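Film, Rim, Table: Satish Sachdeva on Testing Tubs

Satish Sachdeva has opened the same kind of plastic tub 1694 times since he began keeping a log. He works on small packaging at Grumindale, where his job is to find out how outer film behaves once it has been cut, peeled or torn by someone at a kitchen table. The rest of the pack interests him less. "The tub is a solved problem," he said. "You mold it, it holds its shape, it stacks. The film is where the complaints come from."

We spoke in December at his bench, which is a plain wooden table. He prefers it to the steel surface next door. Steel lets a light tub slide when the film is pulled, and few people eat or cook off steel at home. "Wood gives you a fair amount of drag. If the tub moves on wood, it will move in a house."

The log has a line for each opening: where the first tear started, which way it ran, how much film stayed on the tub. Of the entries so far, 271 are marked as partial releases. Sachdeva uses the term for film that lets go on one side and hangs on the other. He does not count these as failures. They are a category of their own, and he thinks they deserve more attention than they get.

"A clean release tells you very little," he said. "With a partial release you can read the forces. The film holds at a corner, or under the rim, and the creases point back to it."

Square tubs are worse than round ones in this respect. On a round wall the tension is even. On a square one the film is stretched over four corners and slack across the faces, and the slack is where wrinkles form. Rounding the corners helps. A flared rim does the opposite, as it gives the film a ledge to catch on. Asked why the rim is not simply made flush, Sachdeva said that a flush rim is hard to grip and the lid has to close over something.

Aarti Bhatt handles print for the same line and came in for the second half of the conversation. Her concern is what the film does to the artwork. "Dark ink on a pale wall is the safest choice we have," she said. "It survives glare. You may lose part of a word in a fold, but the part you can see is still sharp."

She keeps faces and figures small for the same reason. Two dots will pass for eyes even when a crease pulls one of them out of line. A detailed drawing would not survive that. 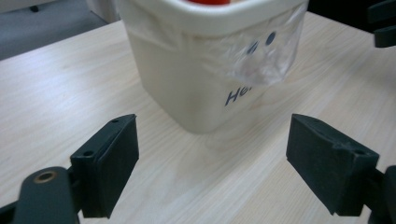 Clear film over the front and right side of a cream-white tub, with dark blue lettering at lower right.

The next round will be 100 openings with a thinner film from Arnimell, run against the present one from Khurana. Sachdeva expects the thinner film to tear more easily and to wrinkle more. Bhatt has asked for the lettering to be moved toward the middle of the face before the round begins. He has agreed to 2 millimeters.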